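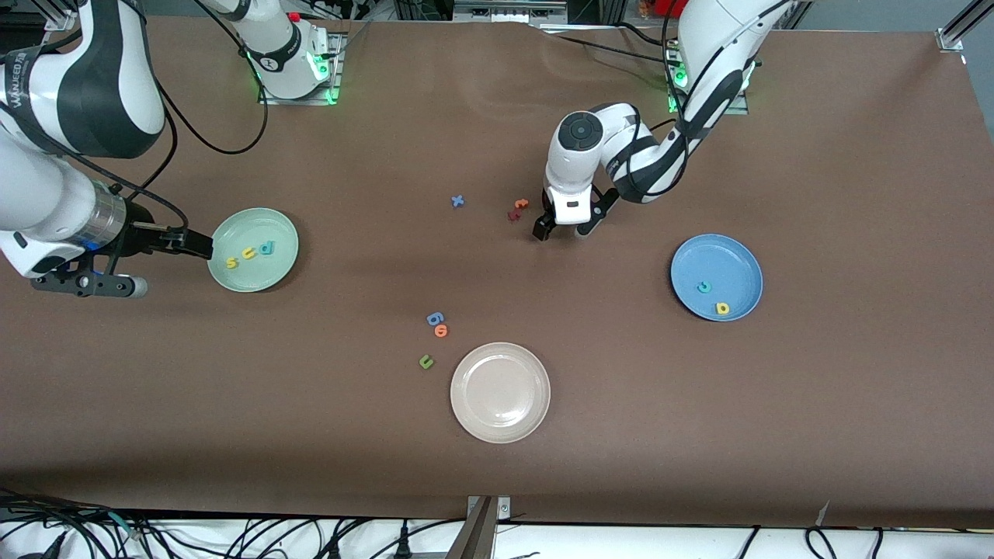 用盘子给孩子分字母，我试了一个夏天，现在想把它慢慢写下来。做法很简单：一张桌子，三个盘子，一些泡沫的小写字母，每个盘子有一个任务。薄荷绿的盘子放“已经认识的字母”，上面有s、c、d，排成一行。蓝色盘子放“正在拼的单词”，上面只有c和a，所以cat还差一个t。奶白色的盘子还空着，它的任务我在后面写。中文不是我的母语，如果有句子不自然，请你们直接告诉我，我会高兴的。

先介绍一下自己。我叫Kerttu，芬兰人，住在Pusdale，给五岁到七岁的孩子上英语启蒙课。来上课的孩子在家里讲中文、泰语或者芬兰语，所以“这个字母怎么读”在我们班里是一个很复杂的问题。家长群主要用中文，我就用中文写，也当作练习。

为什么用盘子？以前我用的是带格子的收纳盒，每个格子贴一个标签。大人看着很整齐，小孩子不喜欢。格子太深，手伸进去以后，眼睛看不见自己拿的是什么。盘子是平的，所有的字母都露在外面，孩子可以围着它看。

盘子还有一个好处：孩子早就会用。“请把它放在你的盘子里”，这句话他们每天吃饭的时候都听到。我不用解释规则。

三个盘子三种颜色，请一定选颜色差得远的。我第一次用三个白盘子，结果我自己也忘记哪个是哪个。

现在说绿色的盘子，“已经认识的”。什么叫认识？我的标准是：孩子拿起来，能说出它的声音，不一定要说出它的名字。比如s，说“丝——”就可以了。会唱字母歌的孩子很多，可是唱歌的时候l、m、n、o常常粘在一起，变成一个很长的字母。

有一位妈妈问我：为什么先教s，不先教a？因为s的声音可以拉长，孩子能听很久。a在英语里太会变了，cat里一个样子，cake里一个样子，我一般晚一点才认真讲它。可是拼单词离不开它，所以我们先“借”它来用。我对孩子说，a是今天的客人。

关于c和s。讲中文的孩子如果学过一点拼音，看到c就会读成“次”的音。这不是错误，这是他有知识。我会说：在拼音的家里它这样说话，在英语的家里它那样说话。孩子对“家”这个比喻接受得很快，比我说“发音规则”好得多。

字母的颜色。我们的泡沫字母颜色是混着的，黄的、蓝的、青绿的、橘红的都有。颜色和读音没有关系，但是孩子会自己找关系。有个男孩子坚持说，黄色的s和蓝色的s读音不同，蓝色的声音“比较低”。我觉得很有诗意，可是我还是需要让他知道，它们是同一个字母。

解决的方法：同一个字母准备两个颜色，放在一起，请孩子当侦探。“它们哪里一样？”先问一样，再问不一样。如果先问不一样，他们只会说颜色。

为了这个，我买了两套，把它们混在一个袋子里。第一套是在Kaveck买的，第二套是Thitima Siriwan送给我们班的。两套加起来花了多少钱我不清楚，因为礼物不可以问价格（这个规矩，在芬兰和在这里是一样的）。

散在桌面上的字母怎么办？我以前很怕乱，一看见就收起来。现在我让它们留在桌子上。x在中间，旁边还有别的，这样孩子的手要经过好几个“不需要的”字母，才能找到“需要的”。找的过程就是学习。如果桌上只放一个t，那么他不用认识t也能拿对。

但是也不要全部倒出来。全部倒出来以后，小一点的孩子会开始做别的事，比如做字母汤，或者把o套在手指上。我自己的感觉是，五六个散的字母比较合适。七岁的孩子可以多放。

说到桌子：棕色的桌面对我们很好。黄色和青绿色放在上面很清楚。我家里的桌子是浅色的，黄色的字母一放上去，远一点就不容易看见，所以在家我会铺一块深色的布。

回到蓝色的盘子，“正在拼的单词”。顺序是这样：我说一个词，孩子重复一遍；然后我们一起慢慢说，像拉面一样把它拉长；每听到一个声音，就找一个字母。字母进了盘子以后，可以先不排整齐。很多老师要求马上排成一条线，我不要求。c在中间，a跑到盘子边上，没有关系。最后一个字母到了，我们再一起整理。

为什么不马上整理？一个六岁的孩子，又要听声音，又要找字母，又要摆得直，三件事太多了。我学汉字的时候也是这样。老师要我笔顺对、结构好看，还要记住意思，结果我三样都没有做到。

拼完以后，请孩子用手指从左边划到右边，一边划一边读。这一步千万不要省。我有一次省了，第二天一个女孩子把tac读成cat，非常自信。

d和b的问题。每个家长都会来问，我就在这里一起回答。五六岁的孩子分不清d和b很正常，不需要着急。泡沫字母在这件事上有一个缺点：它可以翻过来。d翻过来就是b，孩子把它放在桌上的时候，哪一面朝上都有可能。

我们的办法：在每个字母的背面用圆珠笔画一个小点。看到点，就说明字母在“睡觉”，要把它翻过来叫醒。n和u是另一种麻烦，它们不用翻，转一下就变了。那个只能靠多看。

补充一句，点要画得很小。我第一次用粗的记号笔，孩子们的手指都黑了，两位家长发信息来问我今天是不是上了美术课。

现在可以写奶白色的盘子了。它是“我不知道”的盘子。孩子拿到一个不认识的字母，不用猜，也不用看我的脸，放进这个盘子就可以了。课的最后，我们一起看里面有什么，一个一个地学。

这个盘子空着，有两种可能：孩子都认识，或者孩子不好意思放。开始的几节课，多半是第二种。我的方法是老师先放。我拿一个q，很认真地想一会儿，说“这个老师也要想一想”，然后放进去。孩子看到老师也放，才敢放。

Pongsak Thongdee看了我的课以后对我说，他觉得这个盘子应该放在离孩子最近的地方。我们以前放在最远的角落，像放垃圾。换了位置以后，用的人真的多了。谢谢他，这是整个夏天我收到的最好的意见。

有一个安静的孩子，两个星期里只用这一个盘子。每个字母都放进去，包括他肯定认识的。我没有说什么。后来有一天他自己把s拿出来，放到绿盘子里，看了看我。我就说了一句“好”，继续上课。回家以后我高兴了一个晚上。

有人在下面问用什么盘子。塑料的、搪瓷的都可以，边不要太高。请不要用家里最喜欢的盘子。盘子的边如果有一点点凸起，泡沫字母就不会滑出来，这样比较好用。有花纹的不要买，孩子会先看花纹里的小兔子。

也有人问字母的大小。要比孩子的手掌小，又要比嘴巴大。家里有更小的弟弟妹妹，请一定收好，泡沫是可以咬下来的。我们班有一个k，少了一条腿，我们现在还叫它“受伤的k”。它仍然工作。

清洗：温水，一点洗碗的东西，放在网袋里轻轻揉，然后铺在毛巾上。不要放在暖气上面！Ulla Aaltonen放过，她的m变成了一个很难读的形状。

关于时间。一次十五分钟就够了，对五岁的孩子，十分钟更好。我看到孩子开始把字母叠成塔，就知道结束的时间到了。叠塔不是不听话，只是他的身体在说“我学完了”。

关于大写字母。我只用小写的，因为书里大部分是小写。可是孩子写自己的名字需要一个大写字母，所以我另外准备了一个小袋子，里面只有每个孩子名字的第一个字母。他们对这个字母的感情很深。两个K开头的孩子为了一个K吵架，我只好又去找了一个。

这里有一件不太成功的事，我也写下来。七月我想出一个比赛：两组孩子，看谁先把绿盘子装满。结果大家都不拼单词了，只抢字母，认识不认识的都往里面放。有人哭了。我以后不再比赛，绿盘子也不再讲“满”。

还有一件：我以为加第四个盘子会更好，用来放“我喜欢的字母”。孩子们非常喜欢，喜欢到别的三个盘子没有人理。第四个盘子现在放饼干。

家长在家可以怎么做？不需要买很多。几个盘子，一些字母，没有泡沫的就用硬纸剪。晚饭以后，桌子擦好，拼两个词就可以收了。不要纠正太多。孩子拼错了，您可以先照着他拼的读出来，他一听就会笑，自己就去改了。

如果家里讲中文，请继续讲中文。常常有家长很抱歉地对我说“我们在家没有讲英语”。请不要抱歉。会用一种语言听清楚声音的孩子，学另外一种也有基础。玩“哪些词的开头声音一样”这个游戏，用中文玩也很好：爸爸、包子、冰箱。

拼单词的顺序，我自己用的是这个：sat、cat、mat，然后换中间的，cut、cot，然后换最后的，cap、can。每次只换一个字母，请孩子闭上眼睛，我换好以后，他来找哪里变了。这是全班最受欢迎的游戏，笑声很大，隔壁会来敲门。

x要怎么教，也有人问。x很少在开头，所以我不教xylophone，那个词谁也不用。我教box和fox，让孩子听词的最后。蓝色的x在我们这里很有名，因为有个孩子说它是“两条路”，从那以后大家都这样叫它。

我有一个本子，记每个孩子拼过的词。写到夏天结束，一共是680个词，很多是重复的，cat大概占了不少。有一页只写了一个字mud，因为那天下雨，大家只想拼这一个。

本子是Dritasa的，纸比较厚，铅笔写上去不会透到后面。我写出来，是因为上次有人问，不是广告。

Kamonchanok Sriwong问我能不能把这套做法写成一份泰语的说明，她想给她妹妹的班用。我的泰语只够买水果，所以她来写，我来喝茶和回答问题。写好了会放在这里，谁要都可以拿。

一个小的语言问题，想请教大家：“字母散在桌上”和“字母撒在桌上”，哪个对？我查了词典，觉得“散”是结果，“撒”是动作，但是我的学生家长两个都说。更新：谢谢大家，我懂了，前面我用“散”是对的，我很得意。

再更新：有朋友说我写“还差一个t”很地道。这句是从菜市场学来的，卖鸡蛋的阿姨总说“还差一个”。

2024年9月26日补充：新的班开始了，来了几个完全没有见过英文字母的孩子。我把绿盘子先收起来，只用蓝色和奶白色两个。没有“已经认识的”，看着一个空的绿盘子，他们会难过。等他们认识了第一个字母，我再把盘子拿出来，当一件大事来办。

十月我打算试一试两个字母一个声音的，sh和ch。我还没有想好怎么放。是把s和h用胶带粘起来，还是让孩子自己把它们靠在一起？粘起来比较清楚，可是粘过的字母就不能再单独用了。如果有老师试过，请在下面告诉我，写英语、芬兰语、中文都可以，我慢慢读。

收拾的时候我们有一首歌，调子是我编的，很难听，歌词只有一句“回袋子里去”。孩子们唱得比字母歌好。最后一个进袋子的字母，可以由当天过生日的孩子来放；没有人过生日，就由受伤的k最后进去。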